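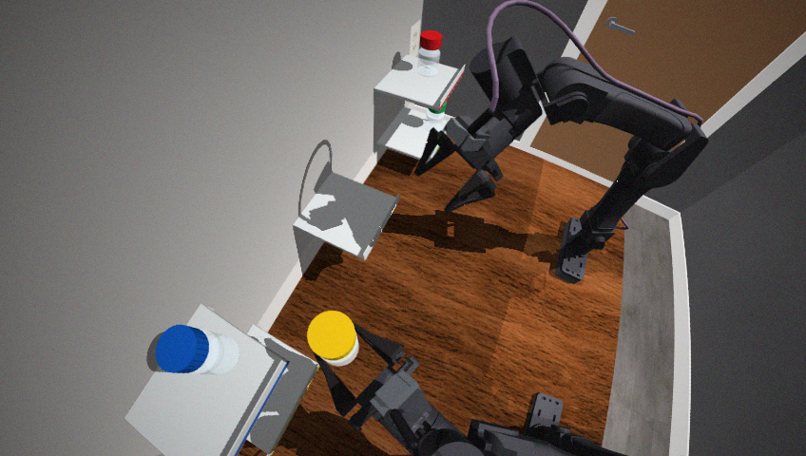
Wall shelves and four capped bottles in a rendered room.

FOR IMMEDIATE RELEASE
Sep 4, 2025

Nodside Asks Refill Sellers to Show Their Math
Consumer group finds thin support for savings claims on household cleaner concentrates

DERSKA – Shoppers who switch to cleaner concentrates and reusable bottles are being promised lower bills and less trash. Nodside, a nonprofit that checks advertising claims on everyday goods, said today that it has seen very little to back up those promises and is asking sellers to publish the numbers behind them.

The group read the labels and web pages for 147 cleaner concentrates sold to households, including dish soap, glass cleaner, floor cleaner and all-purpose spray. Most used the words "saves" or "less" somewhere on the front of the package. Few said what the product was being compared with. Several compared a full-strength refill with the seller's own most expensive ready-to-use spray, a product that many households would never have bought in the first place.

"Saves compared to what? We kept asking that," said Inger Fogh, director of label research at Nodside. "If the answer is a bottle that costs twice what the store brand does, then I'd like to see that printed on the front in the same size type as the savings."

Nodside wrote to the sellers in August asking for the basis of each claim. Some sent back a link to the same web page the group had asked about. Others said the figures were confidential. The group does not regard either one as an answer.

One claim that keeps turning up is that a reusable bottle will last for 1000 refills. Nodside asked how this was tested and was told by one seller, Katiyar, that the number refers to the bottle body. Trigger sprayers and pump tops are not covered, and replacements are sold separately. Katiyar said its wording is accurate and that customers understand sprayers wear out. Nodside reads the package differently. The word "bottle" appears beside a picture of the whole thing, sprayer included.

A second seller, Drorent, advertises its floor cleaner tablets as enough for 3000 square feet per pack. The directions on the back call for a stronger mix on "soiled or high-traffic floors," and at that strength the pack covers far less. Kitchens and entryways tend to be both soiled and high-traffic. Drorent told Nodside that the claim reflects normal maintenance cleaning and that it has no plans to change it.

The group also went through 286 complaints sent in by the public over the past year. The largest share involved subscriptions, with refills arriving faster than they could be used and cancellation pages that were hard to find. Others were about measuring. People wrote that they could not tell how much concentrate to pour, that fill lines were printed in clear ink on clear plastic, or that the cap meant to serve as a measuring cup had no marks on it. Anyone who pours too much uses up the savings quickly. Nodside notes that complaints sent to a watchdog do not represent all buyers, and it is making no claim about how many customers are unhappy.

The same caution applies to trash. A pouch weighs less than a rigid bottle, and that much is easy to accept. Whether the pouch can be recycled where the buyer lives is a separate matter, and many packages leave it to a small line of type telling people to check locally.

"I use concentrates at home and I'll keep using them," said Ketill Vídalín, a policy analyst at Nodside. "Some of them probably do save money. I just can't tell you which ones from the package, and I read packages for a living."

Nodside is asking sellers to name the product used for any price comparison, to state the mixing strength behind any coverage figure, and to say plainly which parts a durability claim leaves out. It is also asking stores to show a price per quart of mixed cleaner on shelf tags. Sellers may object that mixing strengths vary. They already pick one when they write the ad.

Until that happens, the group suggests that shoppers divide the price of the refill by the amount of cleaner it makes at the strength they plan to use, then compare the result with whatever they buy now. Shipping should be included. Concentrates should stay in labeled containers, out of reach of children, and should never be mixed with bleach or other cleaners.

Letters sent to sellers, with the replies received, are available to reporters on request.

About Nodside
Nodside is a nonprofit based in Derska that reviews advertising for household goods. It accepts no money from the makers or sellers of products it reviews.

Media contact: Inger Fogh, Nodside press desk

###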